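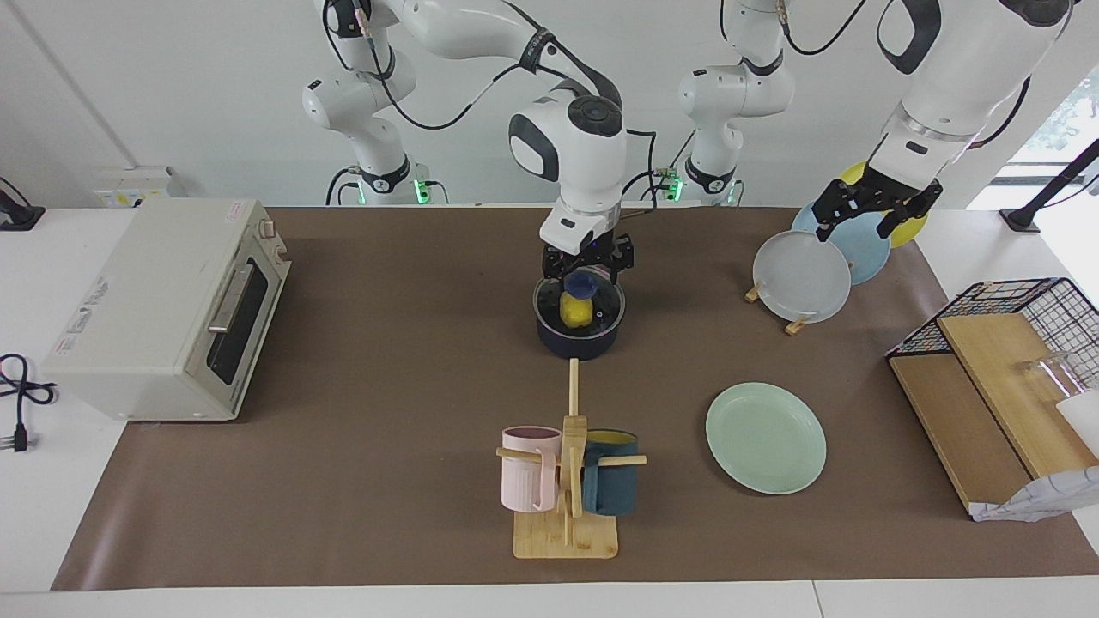

The first thing Natália Guerreiro did when she moved into her apartment in Terneck was give up on the cabinets. There were two of them, both too high, and one had a door that opened straight into the fridge. So everything came out onto one long table, and it has stayed there ever since!

I love a kitchen where you can see what you own. Plates look wonderful standing on edge. Stacked in a cupboard, the bottom one never gets used, but line up a white one, a light blue one and a yellow one on little wooden stands and you suddenly want to eat off all three. Natália rotates hers by mood (yellow for eggs, always).

A mug tree is the other great space saver. It holds a whole family's worth of cups on a footprint smaller than a dinner plate, and a wooden one only gets nicer with handling. Put it near the front, where a sleepy hand can find it.

Then there is the toaster oven. Matilde Carrilho, who ran the tiny lunch counter at Ermont for six years, cooked nearly everything in one - stuffed peppers, almond cake, even a very respectable roast chicken. "People think it's for toast," she told me. "I hardly ever made toast." She keeps hers at the far end of the counter with some open space above it, and she unplugs it and coils the cord when she's done for the day.

My favorite idea, though, came from Jaime Ramalho. He has two small children and one good deep pot, and between meals the pot is where the toys go. A ball, a squashy animal, whatever was underfoot. When it's time to make soup, the kids empty it themselves and wash it with great ceremony. He swears they eat more soup this way, and I believe him.

Finish with paper. A long run of plain brown paper down the middle of the table catches crumbs and drips, and you can write on it too. Natália's had a grocery list, half a crossword and a recipe for quince jam the day I visited. I copied down the jam.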